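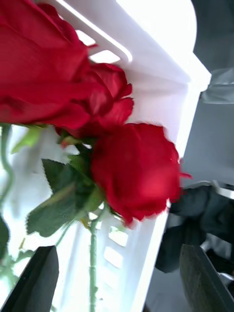 *Red roses against a white slotted crate.*

# Prekix: cut-flower wholesale price records

Prekix is a table of wholesale lot prices for cut flowers, transcribed from the paper sale sheets of the Dallimeo market hall. It has 606 rows, one per lot sold. Maintained by Tươi Lại.

## Files

- `lots.csv`: the main table, UTF-8, comma-separated
- `growers.csv`: grower codes and districts
- `notes.txt`: transcription notes, by sheet

## Columns in `lots.csv`

| Column | Type | Notes |
|---|---|---|
| `lot_id` | integer | unique, not sequential |
| `species` | string | lowercase common name |
| `stem_cm` | integer | shortest stem in the lot |
| `grade` | string | `A`, `B` or blank |
| `bunches` | integer | |
| `price` | decimal | per bunch, before fees |
| `grower` | string | joins to `growers.csv` |

Roses account for 353 rows. Cultivar names were written too inconsistently on the sheets to be used and are left out.

## Known problems

- `grade` is blank for all lots from the Khổng growers, who sell ungraded.
- 13 rows have a price but no bunch count. Drop them before computing weighted means.
- Two sheets from January were water-stained. Prices read from them are marked `?` in `notes.txt`.
- Stem lengths before the change of sale sheet were rounded down to the nearest 10.

## Loading

```
lirnix load lots.csv --key lot_id
```

Lirnix reads blank grades as null. Other tools may read them as empty strings.

## License

CC BY 4.0. Send corrections as a patch against `lots.csv`, with the sheet number in the commit message.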